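# How do I stop a thumbs up reading as rude in a work group chat?

**Akua Lamptey**
2024-10-07

I manage a small team at a clothing alterations and resale shop in Elbridge. There are 8 of us in the group chat, and we use it for everything: rotas, parcels, who has the steamer, whether the card machine is playing up again. I'm 52 and the others are mostly in their twenties.

Last week one of the younger ones told me, quite kindly, that when I reply to a long message with just a thumbs up it comes across as cold. She said it looks as if I'm annoyed or want the conversation to stop. I was surprised. To me it means "seen, fine, carry on". I've used it that way for years, with my sister, with the school, with the landlord.

Since then I've been second-guessing every reply. I tried the heart and it felt far too much for a message about bin bags. I tried the laughing face with tears and was told that one is old now as well. I've been typing "Thanks, got it" by hand, and then somebody said the full stop at the end looks cross.

I don't want to make a fool of myself trying to sound 22. I also don't want people thinking I'm in a mood when I'm up to my elbows in hems. Is there a plain way of answering that doesn't upset anyone? And is it worth writing down some rules for the chat, or does that make it worse?

**Senyo Quaye**

Your colleague isn't being silly. The thumbs up gets read differently depending on who's looking at it. People who came to it through email and early phones tend to treat it as a tick in a box. People who grew up messaging all day often treat it as the shortest possible answer, and if they've written you four lines, the shortest possible answer can feel like a door closing.

What helps is noticing whether it's a reaction or a reply. Most chat apps let you press on a message and attach a small symbol to it. That counts as a tick. Sending a thumb on its own as a new message, so it sits there large in the middle of the screen, is much heavier. If you've been doing the second, try the first. I'd guess that solves half of it.

For the rest, match the size of the message. If someone has asked you to swap a shift and explained why, give them a few words. "Yes that's fine, hope it goes well" takes no time. If someone has written "parcel's here", a thumb attached to the message is plenty.

On the full stop: leave it off the end of a one-line message and keep it everywhere else. I resisted this for ages on principle. In a message of two or more sentences it looks perfectly normal. On a single word such as "Fine." it does look cross, and I can see that now that it's been pointed out to me.

I wouldn't write rules. I was in a chat for a walking club where someone pinned a list of which symbols meant what, and the main result was that people argued about the list. One person left over the praying hands.

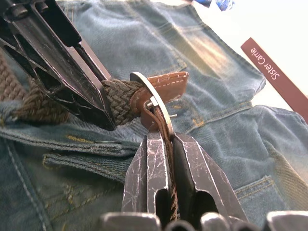
Bình Hầu replied underneath that a short pinned note had worked well in a warehouse chat, as long as it stuck to practical things, such as a tick for "I've done this" and an eye for "I've seen this but not done it yet", and left tone out of it altogether.

I'll give way on that. If the symbols are standing in for a job list, agreeing what they mean is sensible, particularly when two people might both think the other has dealt with something. I'd still keep it to two or three of them.

One other thing, Akua. You could tell the group what you told us. "When I send a thumb it means yes and thank you, I'm not cross" — one message, sent once. People are generous about this sort of thing once they know how you use it. My mother signs every text with her full name and we all think nothing of it.

**Adwoa Tsikata**

just use the normal smiley next to the thumb?? that's what I do

edit: OK apparently the plain smiley is also rude now according to my son. He says it looks sarcastic. The one with the rosy cheeks is all right. I don't know who decides

**Ronaldo Ocampo**

I'm 24 and in a chat with people of all ages, so from the other side of it.

I don't mind the thumb from someone who always sends it. After a couple of weeks you learn how each person writes. What throws me is a change. If my supervisor normally writes "great thanks!!" and one day I get a bare thumb, I'll spend my break wondering what I did. So whatever you pick, Akua, I'd say be steady with it. If you suddenly start sending hearts and sparkles they'll wonder about that too.

I don't agree with Senyo that you have to match the length. Some people write very long messages. If I send five lines about the bus, I don't need five lines back.

Two that seem safe with everyone I know are the tick and the salute face. The skull means something is funny, by the way, in case one turns up under your messages. A woman at our place thought it was a threat.

If it's about something serious, such as someone being off sick or a mistake with a customer's order, skip the symbols and ring them or speak to them when they're in. I've never seen that sort of thing go well in a group chat, whatever anyone puts at the end of it.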